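Plavport fan archive turns two, and the interviews keep coming!

27th November

I can hardly believe it, but my little site about the TV drama Plavport is two years old today! To celebrate I've added 26 more cast interviews, plus a few radio chats from the Ganska theatre tour in October (my favourite bit, I'll admit).
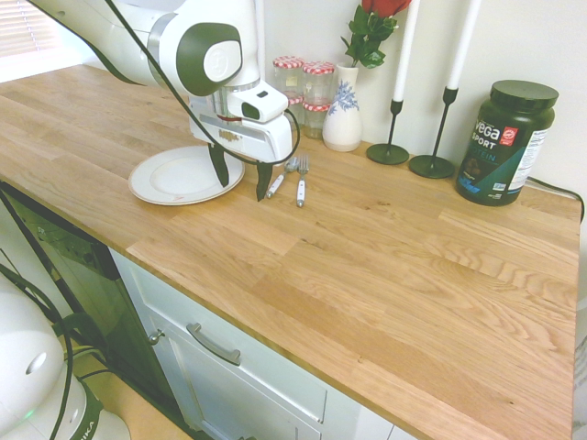
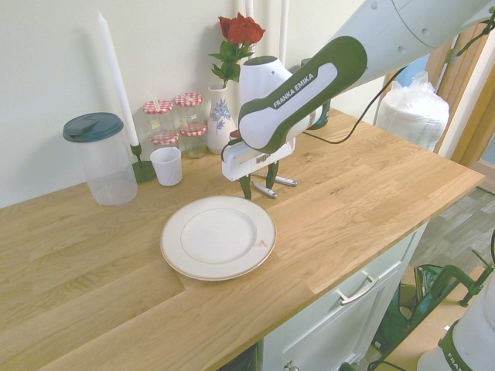 Idholm reckons the radio chats are the best part of the archive, and would love to see the older magazine pieces scanned in colour next. I'm on it! There are 30 waiting in the pile. Everything's free to read, and editors are welcome to link to us.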